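Jarman Project Report, November 2025
Section 4: The grip fault

Folding a zip-up jacket with two arms was always going to be our hardest task, and we loved it for that! Out of 510 attempts, 20 ended in a fault stop, and 16 of those happened while a gripper was closed on the front of the jacket. The arm would report a full grip, start to pull, and then go over its torque limit because it had cloth and zipper in the same bite.
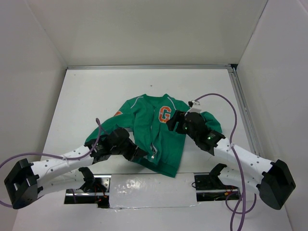

Mared Powell thought we were blaming the zipper too soon, and asked whether both arms might be pulling against each other before either one noticed. Great question – and the logs backed it up for 5 of the 16 stops. Our Wurnum controller checked each arm alone, so the tension between them never counted as a problem.

We now compare both wrist loads before any lift and release one side if they disagree. Until that was tested, we kept our hands out of the enclosure whenever the motors were on.

The zipper problem is still open, and it's a fun one. Thick folds hide the teeth from the wrist camera as the fingers close.
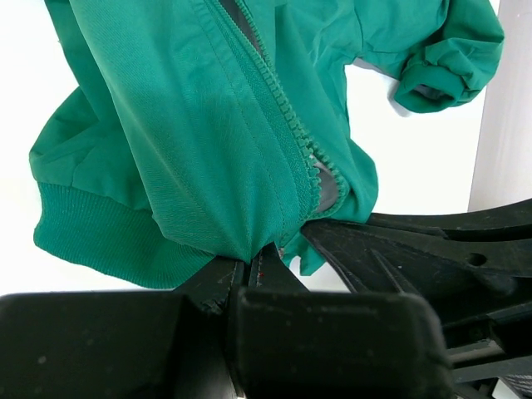 Figure 2. Wrist view, fabric gathered between the fingers near the zipper.

We want to try softer finger pads in January.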